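Bitholm Extends Market Hall Lease Program for Small Food and Craft Sellers

The town of Bitholm will extend its reduced-rent program for small sellers in the covered market hall, the municipal trade office announced in March. Under the revised terms, first-time stallholders may rent a counter for up to 11 months before moving to the standard rate. The previous limit was 6 months.

The program is open to residents of Bitholm and the neighboring district of Lustado who sell baked goods, preserves, soap, candles, textiles or other items made in small quantities. Applicants must hold a current seller's permit. Those offering food must also have completed the district's food handling course.

According to the trade office, the change follows a review of stall use over the past year. Many new sellers left the hall when the lower rate ended, often shortly before the busy autumn season. In written comments, several asked for more time to build a regular customer base and to recover the cost of display equipment, packaging and scales. 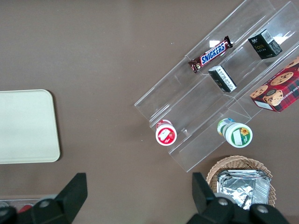 Sellers will continue to provide their own counter displays. The town supplies the counter, a locking cabinet and access to a shared sink. Electrical outlets are available at the counters along the north wall and must be requested on the application form. Unwrapped food must be covered during opening hours, and prices must be posted where customers can read them without asking.

The design firm Bergmann, which prepared the original plan for the hall, has been retained to revise the floor layout. The new plan widens the central aisle and moves the flower sellers closer to the loading entrance. Work is to be carried out in the evenings after 5 p.m., and the hall will stay open to the public throughout. Stallholders whose counters are affected will be offered another position at the same rent.

Deliveries will be accepted at the Sudar Street gate only. Vehicles may not wait in the yard once they have been unloaded. A separate notice on parking will be sent to all current stallholders before the layout work begins.

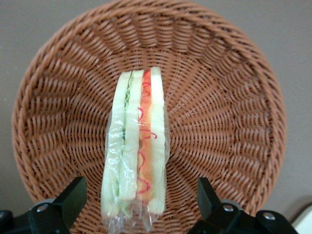 The trade office has also changed the rules on shared counters. Two sellers may now hold a single lease jointly, provided that both names appear on the agreement and that at least one of them is present whenever the counter is open. Joint leaseholders are each responsible for the full rent. Subletting remains prohibited.

Current participants in the program do not need to apply again. Their agreements will be amended automatically, and a copy of the new terms will be mailed to the address on file. Sellers who left the program under the earlier limit may apply for the months they did not use, subject to available space.

The market hall is covered by a long-term agreement that reserves the building for public trade until 2051. The extension of the rent program does not alter that agreement or the fees charged to permanent tenants.

Application forms are available at the trade office counter in the town hall and at the Lustado branch library. Completed forms may be returned in person or by mail. Applications are considered in the order received, and applicants will be notified of the decision in writing.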